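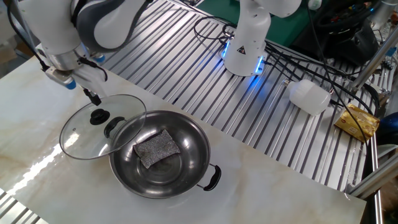
June, late evening

Day five of the Fatora broth and I am still waiting to feel anything. Hannelore swears by it. She has sworn by celery water, magnesium baths and a pillow full of buckwheat, so I don't know why I let her talk me into a two-week plan, except that she caught me after a bad night and I would have agreed to sleep in a tree.

The booklet says to drink a cup an hour before bed and write down how you slept. I asked Hannelore what happens if you write down that you slept badly. She said you'd probably done it wrong. Well, there you go.

Slept at one, woke at four. Lay there listening to the bus depot. Same as last month, same as the month before, and last month I was drinking nothing but tap water and the end of the Christmas sherry.

What bothers me is the line on the back that says 3,000 people "reported better rest." Better than what? Reported to whom? Joon-young says I should quit picking at it and enjoy the soup, and he may have a point about the soup. It does taste fine with noodles in it, though I suspect noodles are against the rules.

Mother's view, on the phone from Ovwood, is that people who can't sleep should get up and clean something. I did the oven on Day 2. Clean oven, no sleep. I didn't tell her, she'd only say I should have done the fridge too.

Ji-hoon Seok at work has one of those rings that grades your night. He came in this morning looking like a dishrag and announced he'd scored well. I asked if he felt well. He had to think about it -- then he checked his phone. I'd pay money not to own that ring.

To be fair (Hannelore, if you ever read this, note that I was fair) I have been a little less snappish. But the Tullgate audit also ended this week, and Kyung-tae is on leave, so I no longer have him humming behind me from nine until lunch. Try separating that out with a cup of broth and a booklet.

I'll finish the two weeks. I paid for it, and she'll ask. After that I'm going back to Dr. Hwang, who will tell me to drop the afternoon coffee, as he did in the spring, and I will say I've cut down. I have not cut down. I had two after lunch today, and a third while reading the part of the booklet about caffeine.

Must call the landlord about the hall light. Ok-hee's birthday card still not mailed. 11:40 and wide awake.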